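Wallpaper in a basement rental, big pattern or plain?
Posted by hrubyhouse, 5/11/25

Okay so I need opinions before I spend money I can't get back. I'm redoing the lower level and my sister wants a huge swirly wave print on two walls. I keep going back to plain off-white.
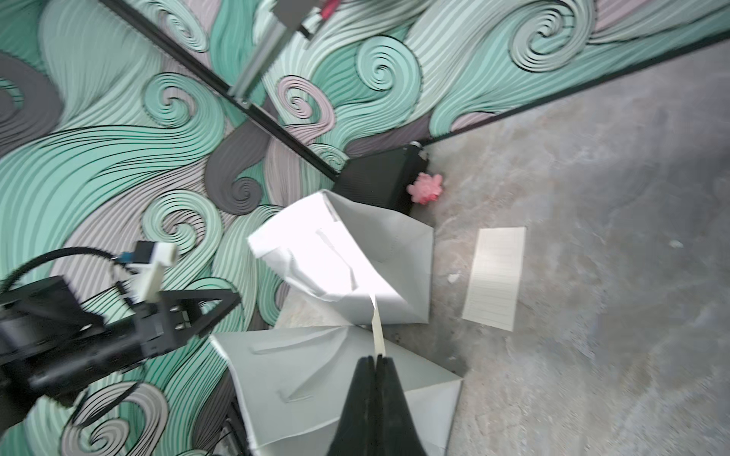
Wave pattern carried across the corner, with a gray concrete floor.

The look she's after is that kind of thing, mint and gray and a bit of lavender with the thin black outlines. Our floor is concrete too and I'm not covering it this year. Ceiling is low, one window, north side. Would you live with it?

fladwood_fran wrote:
I'd do it in a heartbeat! Basements are so gloomy and people paint them white thinking it helps, and then you've got a gloomy white room. We papered ours in giant ferns (green on navy, my husband thought I'd lost it) and it's the room everybody ends up in at Thanksgiving.

One thing though, get your humidity sorted first. We ran a dehumidifier for a whole month before we hung anything.

mudroomMike wrote:
Gonna disagree with Fran. It's a rental, right? Tenants bring their own couch and their own rug and it's all going to fight with that wall. I manage 4 units and every one of them is the same boring greige. Guy scuffs the wall, I open the can, done. You can't touch up a spiral.

hrubyhouse wrote:
Should've said, it's for short stays, so the furniture's ours. Gray sofa, plain bed, that's it.

mudroomMike wrote:
That changes it a little. Still not a fan. Suitcases are murder on paper.

Žofie Oravec wrote:
I hung paper for a living for years, so a few practical things. Large repeats eat up rolls. With a swirl like that you have to match at every seam, and you can lose a good chunk of each strip getting there. Buy 2 extra rolls from the same batch and keep them in a closet.

Corners are where it goes wrong. Don't wrap a full strip around an inside corner, it'll pull away. Cut it so a sliver turns the corner, then start the next wall with the leftover piece, overlapped and plumb. With curls you'll lose a tiny bit of the match and only you will ever see it.

And prime first! Fresh drywall with no primer will come off with the paper some day and you'll cry.

fladwood_fran wrote:
Ha, the drywall thing happened to my mother. Whole dining room.

Toàn Đoàn wrote:
Has anyone used the peel and stick from Vuditex? I got a sample and the color was nice but it stretched on me when I pulled it back up to reposition, so the lines didn't meet anymore. Might be fine for a blobby print, I wouldn't try it with skinny black outlines.

Žofie Oravec wrote:
Same problem with most of them. For a basement I'd go non-woven, paste the wall. It breathes a bit and comes down in one sheet.

hrubyhouse wrote:
Priced it out at Widell tonight. Two walls in the wave with the spare rolls plus primer, it's $50 more than the one-wall version. Sis is already texting me hearts. I think I'm at yes on the corner and off-white on the rest?

mudroomMike wrote:
Your money. Put a chair rail or a wide baseboard on it at least, so the bags hit wood first.

hrubyhouse wrote:
Baseboard I can do. Black or white?

fladwood_fran wrote:
Black!!

mudroomMike wrote:
White. Black shows every speck of dust.

Toàn Đoàn wrote:
Black if the outlines in your print are black. Tape a strip of dark paper along the bottom of the wall for a few days and see if you still like it.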